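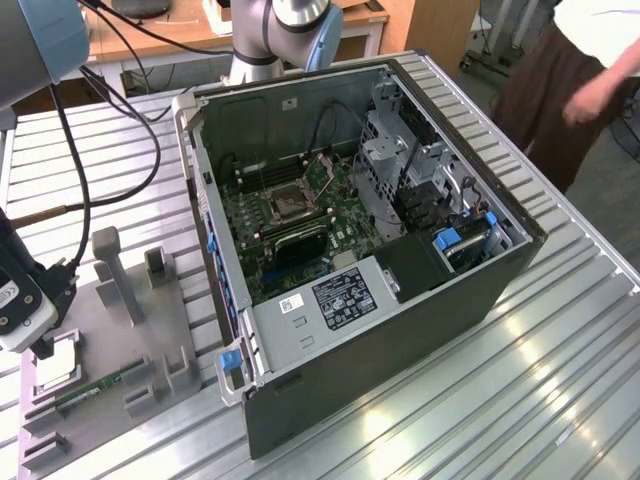

November — Brivley Working Papers — by the Workplace Studies Group, Zudusbridge

Home | Papers | Authors | Archive | Contact

4. The bench after automation

The refurbishment hall at Forton had been organised for many years on the principle that one technician saw one computer through from intake to dispatch. The technician opened the case, judged its condition, exchanged the parts that needed exchanging and signed the sheet. When the two-arm cells were introduced, this sequence was divided. The placing of small parts passed to the cell, while opening, inspection and release stayed with the staff. The division can be read from the layout of the bench (Figure 3). The tower lies on its side with the panel off and the socket frame raised, and the memory module waits in a grey printed fixture within reach of the arms. A person stands on the other side of the case. Staff called this place "the open side", and most of the changes reported in this section concern what is done there.

Figure 3. A two-arm cell at Forton, with an open tower on the slatted table and the parts fixture to its left.

We interviewed 17 employees, 12 of whom had worked in the hall before the cells arrived. The first change they named was in the order of the day. Under the old arrangement a technician could leave a difficult machine and return to it after lunch. The cell does not allow this so easily. A computer left half finished occupies the table, and the next one cannot be brought in. Several technicians said that they now took their breaks when the cell permitted, and two had asked for the break rota to be written down for that reason.

The second change was in skill. Fitting a processor by hand had been regarded as the mark of an experienced worker, and new starters were not allowed to attempt it until their second month. Once the task moved to the cell, that mark lost much of its meaning. What took its place was harder to name. Experienced staff described learning to judge whether a cable would lie in the path of an arm, or whether a case had been set down squarely enough. This knowledge was passed on by word of mouth. It did not appear in the training folder supplied by Buenaventura, the contractor responsible for the installation, and at the time of our visits it carried no grade or allowance.

The third change concerned responsibility for faults. The release sheet still asked for one signature, and the person on the open side still gave it, although part of the work had been done by the cell. Opinions differed sharply. Some held that inspection before release made the signature fair. Others felt that they were answering for a step they had not carried out — and could not easily check once the heatsink was in place. Management at Forton has since added a line to the sheet on which the cell's part in the job is recorded. The question of who answers for that line was still open when our fieldwork closed.

Reports of physical strain were mixed. Complaints of sore fingers and tired eyes had become less common among those who spent most of their shift at a cell. Complaints about standing had become more common, and six employees connected this with the height of the table, which is set for the arms. A request for adjustable platforms was under review. We return to the matter of bench height in Section 5, where the Forton hall is compared with the smaller site at Zudusbridge.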